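Garage & Basement board > Storage and sorting > Do you label the box or the lid?

dirent_dan
Okay, settle something for my household. We moved to Murnville in November and I'm finally getting the garage shelves sorted. My wife labels lids. I label the box itself. We have 6 clear bins on the go and already two of them are wearing each other's lids, so the Christmas hooks are supposedly in "paint stuff" and I spent a whole evening hunting for picture wire. Who's right? (I know who's right. I want it in writing.)

I like a clear organizer with molded compartments for the small stuff, since you can skip the label most of the time. 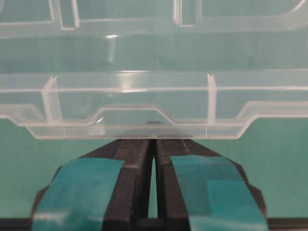 Re: Do you label the box or the lid?
Posted by Subbarao Chettiar
Box, always, and on the short end. Lids wander. But I'm going to disagree with you on skipping labels for clear plastic. Clear is great for screws. For anything that comes in a case it tells you nothing, you just see the case. I had all my chargers and adapters in see-through bins and still opened every one of them each time I needed something. Masking tape and a fat marker, done. My father did his whole workshop that way and the tape outlived the shelves.

Re: Do you label the box or the lid?
Posted by lobo_77
Lid people unite!! If your bins live on the floor or in a deep drawer you only ever see the top. I stack mine 7 high in the closet though, so I guess I'm a hypocrite, because with those I have to read the end. Fine. Both. Label both.

The other thing I'd say is stop mixing. One kind of thing per bin, even if it looks half empty and it bugs you.

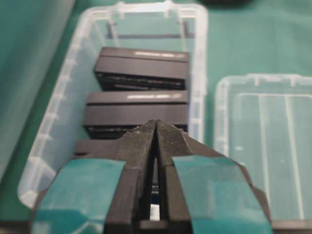 Anil Kartha: One kind per bin sounds lovely until you run out of shelf. I tried it in our old place on Lostmont and ended up with a bin for batteries, a bin for bike lights and a bin for bike light batteries. Now I sort by job. Everything for bleeding the radiators goes together, wrench and rag and all, and I don't care that there are other wrenches elsewhere.

Re: Do you label the box or the lid?
Posted by dirent_dan
Sorting by job would end my marriage, but I kind of love it. What do you do when two jobs need the same tool? Buy a second one?

Re: Do you label the box or the lid?
Posted by Anil Kartha
Yep. A second cheap one. I have four tape measures and I can find all of them, which is more than I could say when I had one.

Re: Do you label the box or the lid?
Posted by Subbarao Chettiar
Four tape measures is how it starts, Anil. Anyway, my last two cents - foam in the bottom. If the thing has its own slot you can see right away when it didn't come back, and nothing slides when you pull the bin out.
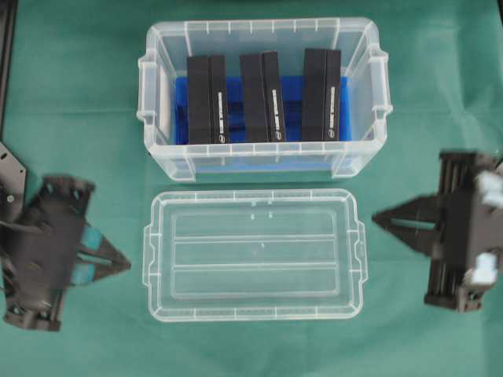
Re: Do you label the box or the lid?
Posted by lobo_77
Foam is a pain to cut, though. I used a bread knife and it looked like something had chewed it. Also you lose space, and then you buy a new gadget and it doesn't fit the old slot. I went back to a folded towel.

Re: Do you label the box or the lid?
Posted by dirent_dan
Update: showed her the thread. She says the count is even and she's keeping her lids. I've put tape on the short ends anyway. Does the marker fade if the shelf gets afternoon sun?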